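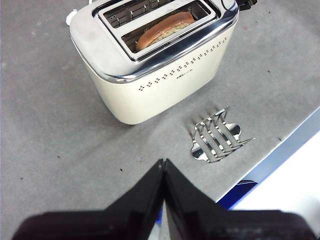
## Friday, bench notes: rolls in the cream two-slot

Loving this toaster more every week. Today was all about bread rolls, because Mahtab Shirazi wants a breakfast page in the Grulemdale booklet and sliced bread is already covered.

Half a roll goes in the slot with the dome facing out and the cut face toward the back. It fits nicely! I'd expected to be fighting it past the chrome surround, but the small Drokley rolls are slim enough once halved. The bigger Grusstead ones are hopeless in there, so those go on the bun rack.

Settings so far:

- Drokley half, fresh, in the slot: 3 on the dial, good color on the crumb, crust still soft
- same roll, day old: 2 and a bit. 3 is too dark at the edges
- Grusstead, whole, on the rack: 5, turn it over, then a short second go

The rack is lovely for warming, but it doesn't brown much and I don't think it's meant to. Mahtab likes her rolls that way, I like the crunch, so both go on the page.

Crumbs! Rolls shed far more than slices do. Emptied the tray after 11 halves and it was already a mess. Unplug, let it cool, slide the tray out, brush. Keep the rack off the toaster while using the slots, it only gets in the way.

Still to try:

- seeded rolls (Shojaei bakery has them from July)
- one slot against two, does a lone half brown faster?
- frozen halves, 13 left in the bag

Butter's finished, whoever is in first please buy some. Salted.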